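The Skomska Place

My aunt left me the building on Skomska Street, and I'll tell you, I only went up there to sign the papers and come home. Two hours, tops! But the man at Huamán Realty handed me a ring with 21 keys on it, and I've never in my life been able to leave a key alone.

So up I went. The first floor was the old Zerus bakery, and it still smelled like anise (or I wanted it to, I was hungry). I tried keys until my thumb got sore. I was talking to her the whole time, too, out loud, asking what on earth she wanted with a bakery.

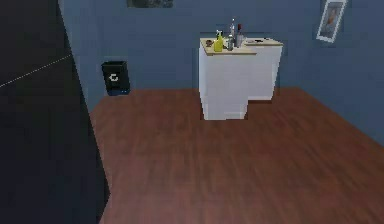
My aunt danced, see. She never mentioned it at Christmas or any other time, and I'd have bet you 100 dollars she hated music. Upstairs I found out different. She had a reddish-brown wood floor up there, a big wide one, and a blue wall behind it, and I stood in my snow boots feeling like I'd walked in on her. Then I took the boots off. I did a sort of waltz, badly, humming the only tune I knew all the way through, and somewhere in the second verse I heard the street door open downstairs.

"Is the class still on?" a woman called up.

I looked at my socks.

"Give me a minute," I said.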